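The Robot Will See Your Blocks Now

I went to the open day at Wisosico expecting to be frightened about my job. I write opinion pieces for a living, so the bar for replacing me is low, and I had put on a decent jacket for the occasion. What I got instead was an afternoon of watching adults pick up toys.

Wisosico makes what it calls household manipulation software. Its offices are on Gurkgate, over a shop that repairs sewing machines, and 106 of us had signed up to climb the stairs. There was coffee. There was a banner with the word Aren on it, Aren being the name of the system that will one day tidy your living room, and under the banner there was a plate of very good almond cookies that were gone by the time I had finished reading the banner.

Macario Rosales, who runs the teaching side of the project, gave the welcome. He has the calm of a man who has explained the same thing to investors many times. Aren learns from people, he told us. A person holds a gripper in one hand, a simple thing with two fingers, and does some ordinary chore with it. The chore gets recorded. Do this enough times and the software begins to work out what picking something up involves.

"How many times is enough?" asked a woman near the front.

"More," said Rosales.

I liked him for that. The last robot demonstration I attended was in 1993, at a trade fair, where a machine called Zulu poured a glass of orange juice with great ceremony and was wheeled away before anyone could ask it to pour a second one. The man in charge of Zulu promised us a butler in every home in almost no time. I have been doing my own pouring ever since.

The main business of the afternoon took place on the living room carpet, where visitors could try the gripper for themselves on a heap of children's blocks. My turn came after that of Elfriede Brandes, a retired piano teacher, who had the touch for it right away and was told so, and who then stood beside me to watch how I would do. I did badly. You would think that after a lifetime of closing my hand on things I would have some feel for it, but take away the wrist I know and give me two rubber pads on sticks, and I turn out to have the skills of a crab in mittens. Rectangular blocks I could manage. A wedge is another matter. It has a slope where you want a side, and when you squeeze a slope it leaves.

So-ying Tsao, the engineer looking after our group, asked me not to apologize to the block. She also asked me to slow down. Fast hands make poor lessons, she said, and I thought about the number of people who had tried to teach me to drive.

Now, I came to have an opinion, and I do have one. It is that every company selling us a robot should be made to hold this sort of open day, and to leave out the film with the piano music. A polished demonstration tells you what a machine managed once. An hour with the gripper tells you what the problem is. You leave with sore fingers and a decent idea of why your laundry is still your own affair. That is worth more to the public than any number of promises about butlers, and I suspect it is cheaper than the film.

I also have a complaint. All this cleverness rests on people moving blocks, over and over, slowly, as asked. I asked Dörte Heitmann, one of those who do it every working day, whether she got bored. Of course she did, she said, but she had worked in a call center before and the blocks had never yet raised their voices. She is paid by the hour. If Aren ever does sell, her hours will be in it, and I would like to see her name somewhere on the box. Rosales said this was an interesting idea, in the tone people use when they plan to have no more of it.

A fellow visitor, Prodromos Michailidis, wanted to know when he could buy one. He has two grandsons and a bad back. Rosales would not give him a year. Michailidis pressed him, and he still would not, and I noticed that people in the room trusted him more afterward. Somebody refilled the cookies.

I went home and picked up my own living room by hand. It took four minutes and I taught no one anything.

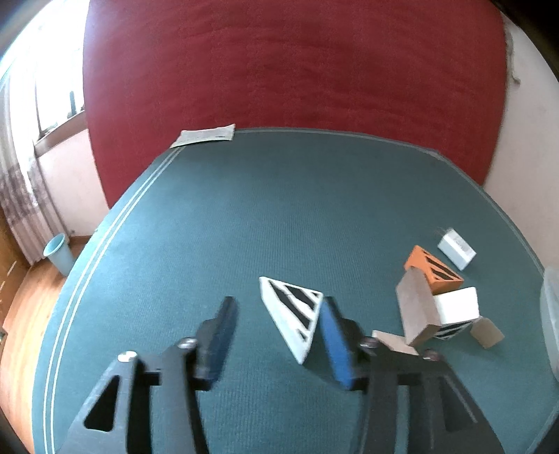
The gripper and the blocks, with the striped white wedge between its fingers.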